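*Revised 21/11/2020. Replaces the section in the printed booklet, which describes an older version of the app.*

## 4. Setting up the Nuvia talking doll

This section covers the doll, the charging stand, and the Zisovo app for parents. It's written for the adult who has to get it all working, preferably before the child is in the room. The box says setup takes two minutes. Allow 30, and more if your home internet is slow.

The doll works as a plain doll with no setup at all. You can dress it, brush its hair, and bend its knees without ever opening the app. If that's all your child wants from it, skip to 4.6 and save yourself the evening.

### 4.1 What should be in the box

- Nuvia doll, with the battery already fitted
- Charging stand with cable
- One outfit, one pair of shoes, one hairbrush
- Setup card with an eight-character code
- Warranty card (see the note in 4.7 before you fill it in)

There is no wall plug. The cable fits any ordinary USB charger. Stolto sells its own, and the one it sells does nothing that a phone charger of the same rating won't do.

The handbag and sunglasses on the front of the box are sold separately. The words saying so are on the bottom.

**Caution:** The shoes and hairbrush are small parts. Keep them away from children under three. The same goes for the plastic tags that hold the hair to the backing card, which tend to ping off across the room when cut. Find them all before you let a younger brother or sister near the floor.

### 4.2 Charging for the first time

1. Cut the tags and take the doll off the backing card. Don't pull it by the hair.
2. Open the back of the dress and find the switch between the shoulder blades. Make sure it's at **OFF**. Many dolls leave the factory with it at **ON**, which means the battery arrives flat.
3. Plug the cable into the stand first, then into the charger.
4. Stand the doll on the base so that both feet touch the metal contacts. Take the shoes off. The doll will look as if it's charging with shoes on, but it won't be.
5. Wait for the light on the stand to change from amber to green.

The first charge takes several hours. The box promises a full day of play from one charge. We don't know what kind of day was used for that test. With the voice on and a talkative child, expect to put the doll back on the stand by late afternoon.

**Note:** If the light blinks amber, the feet aren't seated. Press down gently on the shoulders. If it still blinks, wipe the contacts and the soles of the feet with a dry cloth. Don't use water, and don't use nail polish remover, whatever you may have read in a parents' group. It takes the paint off the toes.

### 4.3 Installing the Zisovo app

1. Search for "Zisovo" in your phone's app store. Check the publisher name before you install. Several other apps use a similar pink icon and have nothing to do with the doll.
2. Install the app. The first download is small, but when you open it, it fetches another 170 MB of voices and pictures. Do this on home Wi-Fi.
3. Choose **I am a parent**. The other choice, **Play now**, opens the store.
4. Enter an email address. Use one you don't mind getting ads at, or set one up for the purpose.
5. When asked for the child's full name, birthday, and school, enter a first name or a nickname and leave the rest blank. The **Next** button looks gray, but it works.
6. Turn off **Personal offers** and **Share play moments**. Both are on when you arrive.

Step 5 matters more than the screen suggests. The app says the birthday is needed "to make every conversation magical." In our use the doll said happy birthday once, on the right day, and was otherwise the same doll. You can say happy birthday yourself.

The app will also ask for your location, your contacts, and your photos. It needs none of these to run the doll. On some older phones, location must be switched on while you pair over Bluetooth. Switch it off again afterward.

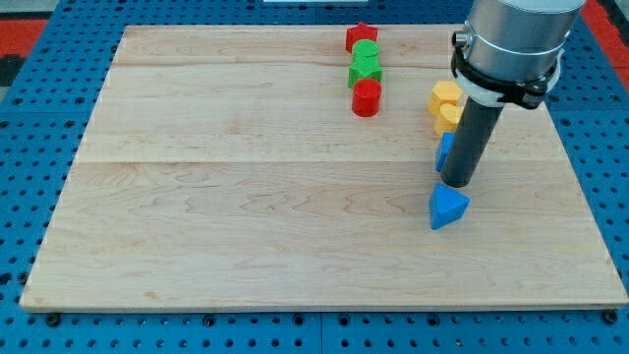

If you've already given the app more than you meant to, open **Settings**, then **Family**, then **Edit profile**, and clear each box by hand. The **Delete all** button at the bottom of the same page only removes the doll's outfits. To remove the account itself you have to write to Stolto, using the address on the warranty card, and ask for written confirmation. Keep asking until you get it.

### 4.4 Pairing the doll with the app

1. Take the doll off the stand and move the switch to **ON**. You should hear a chime.
2. In the app, tap **Find my Nuvia**.
3. Hold the doll's left hand until it says "Hello, I'm listening." Let go.
4. Enter the code from the setup card. The letter O is never used, so any round character is a zero.
5. Wait. The progress bar goes quickly to the end and then sits there for some time. Don't close the app while it's doing this.
6. When the doll says "Let's be friends," pairing is done.

If the doll says "I feel sleepy," the battery is too low to pair. Go back to 4.2.

If the doll says nothing at all, switch it off, wait a moment, switch it on, and start again at step 2. Support will tell you to delete the app and install it again. Try that last. It means downloading everything a second time, and the trouble is usually in the hand sensor.

**Note:** Only one phone can be paired at a time. Families who share a doll between two homes will have to pair it again with each move, and the settings in 4.5 go back to the factory ones when you do. Check them every time.

### 4.5 Choosing a voice mode

The doll has two voice modes. The app pushes you hard toward the second one, so it's worth knowing what each does.

**Built-in mode.** The doll plays phrases stored inside it. There are said to be 400 of these. That number includes giggles, yawns, and the same sentence in different moods, so a child will start hearing repeats in the first week. In this mode the microphone only listens for how loud the child is, and nothing needs the internet.

**Eshun mode.** The doll records what the child says, sends it through the phone to a service called Eshun, and speaks a reply. The replies are more varied. They're also slower, and now and then they have little to do with the question. Asked what it wanted for lunch, ours talked about ponies.

To set the mode:

1. Open **Settings**, then **Voice**.
2. Tap the mode you want. If you pick built-in, a screen asks "Are you sure you want to limit your child's imagination?" Tap **Yes**.
3. Tap **Save** in the top corner. If you go back without saving, Eshun mode stays on.

We suggest starting with built-in mode and leaving it there for a few weeks. Children were making dolls talk long before there were chips to do it for them, and plenty of them switch the voice off once the newness wears away. If your child asks for more, you can always turn Eshun mode on later.

**Caution:** In Eshun mode the doll may record anybody who is near it. The small light in the necklace is meant to show when recording is taking place. It's hard to see in daylight, and a scarf or coat covers it. When you have guests, or the doll is going to a friend's house, use the switch on the back.

The privacy notice says recordings are kept "only as long as needed to improve the experience." It doesn't say how long that is. We wrote in March to ask and were sent a link to the privacy notice.

### 4.6 Using the doll without the app

1. Leave the switch at **OFF**.
2. Put the stand away in a drawer.
3. Give the doll to the child.

Charge the battery every few months even if you don't use it, or it may not hold a charge later. It can't be replaced at home. The back panel is glued, and prying it open will crack it and end the warranty.

The doll is the same height as most fashion dolls, and standard clothes mostly fit. Tight sleeves are hard to get over the hands – the sensor makes the left one a little thicker. Slip a bit of plastic wrap over the hand first and pull it off through the cuff.

Don't put the doll in the bath. The word "splashproof" on the box refers to the stand.

### 4.7 The warranty card and the club

Your warranty runs from the date on the receipt whether you send in the card or not. The card asks for your household income and how many other toys you plan to buy this year. None of that is needed for a repair. Staple the receipt to the card and keep both with this guide.

After pairing, the app offers a free trial of the Nuvia Club, with a new outfit to unlock each week. These outfits exist only on the phone screen. The trial becomes a paid membership when it ends, and you must cancel it through the app store account, since the Zisovo app has no cancel button that we could find.

If you start the trial anyway, cancel it the same day. The outfits you've unlocked stay until the trial runs out.

For cleaning and hair care, go to section 5. For dolls that switch themselves on at night, go to section 6.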